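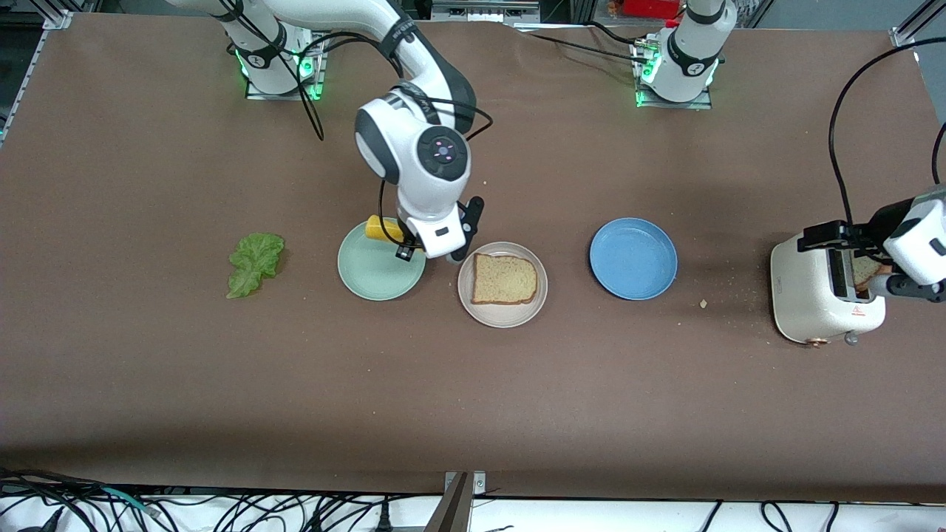
Teaching by hand is slow and friendly work, and we have been doing a good deal of it at Skavska since the spring, mostly on kitchen jobs that everybody in the room already knows how to do without thinking. The one we keep coming back to is the sandwich. Two arms, a long brown table, lettuce at one end and the toaster at the other, and a person a few steps away with a pair of hand controllers, moving both grippers the way you would move your own hands if your own hands had two fingers each. At this point in the demonstration the left gripper has hold of the bread in the toaster while the right one hovers down at the mint-green plate, over the yellow item, and keeping both of those in your head at once is the part new operators find hardest (and, once they have it, the part they like to show off to visitors!).

We call the whole project Sumutance, a name that started as a typing mistake in a shared folder and was too cheerful to correct. The idea is simple enough. A person does the task through the arms, the arms keep a record of every joint angle and every opening and closing of the fingers, and after enough of these recordings a policy is trained to try the same thing without the person. So far the sandwich set holds 1072 finished demonstrations, and we would like to reach 3000 before we stop and move on to something with soup in it.

A few words on how a session goes, for those who have written to ask. An operator warms up with one or two throwaway runs that aren't saved, just to get the feel of the controllers back, and then records in blocks of 11. After a block you put the controllers down and stretch and let the next person in, even if you feel fine, and especially if you feel you are on a roll. Tired hands make jerky demonstrations, and the policy will copy a jerk as faithfully as it copies a good smooth reach. We learned this in May, when 508 of our early runs had to be looked through again one by one, and quite a few of them were let go.

Bread has been the great teacher for all of us. Squeeze too little and the slice slides back down into the slot; squeeze too much and you have made a dent that will be there for the rest of the sandwich. Our best operators come in slowly from above, close the fingers until they just feel the slice through the controller, wait for a breath, and then lift straight up before they think of going sideways at all. Lettuce is a different sort of trouble, being all ruffle and no edge, and we tell people to go for the thicker middle of the leaf and leave the crinkly parts alone.

The colored plates were a suggestion from our friends at Conceição, who run a similar table and found that their operators talked to each other much more easily when they could say "green" or "blue" and be understood straight away. It has worked nicely for us too, and we have happily kept it. Plate positions get shifted a little between blocks, never by much, so that the policy has to look for things and can't simply memorize where they were.

Cullell very kindly lent us the room and keeps us in bread, for which we are grateful every single morning. If you would like to come by and try the controllers for yourself, afternoons are best, and no experience is needed beyond having made a sandwich once or twice in your life. Please do wear comfortable shoes, as the operators stand.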